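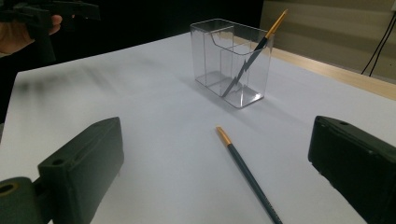
A pencil and a clear plastic container on a white table.

The band Fistus will release their second album, "Tratance", in July, and the first song is already on the radio. Singer Dagný Hedegaard wrote most of the words at night, after her shifts in a bakery. "I had 98 pages and we used 10," she says to me on the telephone, laughing.

The record was made with producer Ostap Kobzar, who asked the group to play everything together in one room. One can hear it well in "Plorkgate", where the drums come a little late and nobody corrected them. Guitarist Afshin Kiani wanted to repeat it. He lost the vote.

The first concert is planned for a hall with 700 seats. For the fan club, 100 tickets are kept back until the end of June.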